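Notes for week three of the Arow hands course, Fri 14 October. Please read these before the lab and bring them with you, on paper if you can, because the laptops tend to end up buried under everybody's coats.

# Teaching a hand to pick things up

Last week we spent most of our time on arms, and I know some of you left feeling that arms are the easy part. In a way they are. An arm has a shoulder, an elbow and a wrist, and once you have pictured your own arm doing the job you can usually guess what the motors have to do. Hands are another matter, and this handout is meant to get you ready for them. It's longer than I planned (it always is), so get a cup of tea and take it a section at a time.

## 1. Where we are in the project

Your term project, as you'll remember from the first meeting, is to record a set of short table tasks that the Koltetti software can learn from. One of you drives, one of you keeps the log, and the rest watch and argue, which I mean in the nicest way. Each task is something a person would do without thinking: pick up an item, move it over, set it down, let go. We want 600 good recordings from the whole class by the end of April, and as of this week we have 76. Please don't be alarmed by that! Every class starts slowly. The first evenings go into calibration and swapping drivers, and then all at once people get the knack and the numbers climb.

The group from Arboleda did the same project last year and finished with 517. They were a smaller class than you are, and they were kind enough to leave us their logs, which are in the shared folder under "Arboleda old". Do have a look at them. The notes in the margins are worth more than the numbers, and some of them are very funny.

## 2. Open hand, closed hand

Let me start with the thing that trips up almost every new driver. When we say a hand is "open," we don't all mean the same shape. Hold your own hand up and open it as wide as you can, so that the fingers are spread and stiff. Now let it relax. The fingers curl a little, the thumb drifts in, and the whole hand gets softer and rounder. Both of those are open, as far as a log sheet is concerned, but they lead to very different grasps.

For our purposes we will use three words:

- **Spread**: fingers straight or nearly so, with clear gaps between them.
- **Ready**: fingers a little bent, thumb apart from them, as if you were about to take a glass from a shelf.
- **Closed**: fingers wrapped on something, or as far in as they'll go.

Use those words in the log and nothing else. I have read "sort of open," "claw," and once "lobster," and while I enjoyed lobster very much, I couldn't sort the data by it.

## 3. The two hands don't do the same job

It's tempting to think of a second hand as a spare. Watch yourself make a sandwich tonight, though, and you'll see how seldom your hands match. One holds and the other works, and then they trade. A driver has to decide, at every moment, what the idle hand should be doing, and "nothing" is a perfectly good answer so long as it's doing nothing on purpose. A hand left hanging low over the table will sooner or later knock something over. A hand parked up and out of the way is much easier to live with.

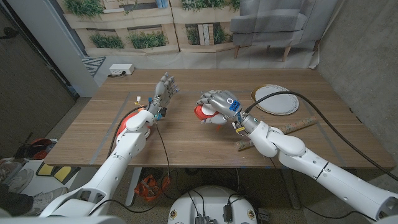 *One hand closed on a red and white object, the other held open and touching nothing.*

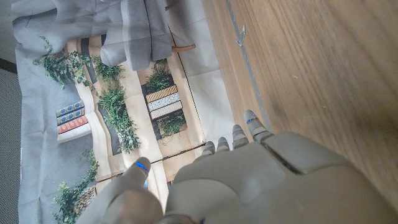
So, a habit I'd like you all to get into: before you begin a reach with one hand, say out loud where the other one is. "Left is parked, right is going in." It feels silly for about one evening. After that you'll find that your log keeper is writing faster, your watchers have stopped shouting, and you yourself are moving with a good deal more calm. The Arboleda group resisted this for weeks and then wrote, in large letters in their log, that they wished they had started sooner.

## 4. Coming in from above

There are many ways to approach an object, and we will be using the plainest one for now, which is from above. Bring the hand over the object, stop, look, go down, close, wait, lift. I would like to dwell on "stop" and "wait," as those are the two steps that people drop when they are getting confident.

The stop matters because the arm is still settling when you think it has finished. Give it a slow breath. If you go straight down from a fast move, the hand will arrive a little to one side of where you aimed, and then you'll nudge it over, and the nudge goes into the recording along with everything else. The software can't tell a nudge you meant from one you didn't. It copies both.

The wait matters for a similar reason. Fingers don't all reach the object together. One touches first and pushes it a bit, the next one catches up, and the object shifts and turns until everything has found its place. If you lift in the middle of that you have a loose grasp, and a loose grasp may well hold for the first few inches and then let go over the worst possible spot.

Let go the same way - slowly, and with the object already resting on the table. We aren't dropping things, even from a tiny height, even when it's late and we all want to go home.

## 5. What you can see and what you can't

I've said before that a driver needs more than one view, and I'll say it again here at slightly greater length, as it has come up in both sections of the class.

The head view is good for planning. You can see both arms, you can see what is on the table, and you can judge which way a forearm is going to swing. What it does badly is the last little distance, as the back of the hand tends to come between you and the very thing you want to pick up. The wrist view is the other way around: you get the fingers nice and large, and you can check their shape before you close, but you can easily lose track of which part of the table you're over. Students who learn on the wrist view alone get lost. Students who learn on the head view alone close too early or too late. Look back and forth between them, the way you look between the road and the mirror in a car.

When the two views seem to disagree, stop moving and ask your watchers, who have the great advantage of standing in the room.

## 6. Cables, please

A short section, but I do mean it. Before every session, walk once around the table and look at each cable from end to end. Ask yourself where it will be when the arm is at its farthest reach and where it will be when the arm is folded in close. There should be slack for both. If a cable pulls tight at any point in a slow test move, we fix it before we record, even if there's a line of people waiting for their turn.

And keep your bags well back from the base. I trip on them, and I'm the one with the keys.

## 7. Filling in the log

The log sheet has changed since last week, so please throw away the old ones. For every recording we now want:

1. The driver's initials and the log keeper's initials.
2. Which hand did the grasp.
3. The shape of each hand at the start, using the three words from section 2.
4. What was picked up, in plain words anybody would understand.
5. Keep, redo or unsure.

On the last item, do use "unsure." It's there for you. If you mark everything "keep" I have to watch it all again, and if you mark everything "redo" we'll be here until summer. A recording marked "unsure" with a short note ("thumb slipped, caught it again") is a pleasure to review. I'd much sooner have 200 honest recordings than the full set with mysteries in it.

## 8. For next time

Pick one small thing at home that you handle every day, a mug or a sock or a jar of pepper, and pick it up ten times slowly. Write down which finger touches first. Then do it with your other hand. Most people find that the two lists don't match, and a few people find they can't tell at all, and we'll talk about both. Half a page is plenty, handwriting is fine, and drawings are very welcome.

We'll also divide into driving teams for the Kundov open day. Teams of four work best, but I won't split up friends over arithmetic. If you've never driven before, please put your name on the sheet anyway. You will be paired with somebody who has, and the open day visitors are a forgiving crowd who are mostly delighted when anything moves.

Reading for the week is chapter four of the course pack, up to the part on finger joints. You can skip the boxed math on the second page unless you like that sort of thing, in which case do it and come and tell me what you got. The lab is open an hour early for anyone who wants extra driving time, and the side door sticks, so push hard.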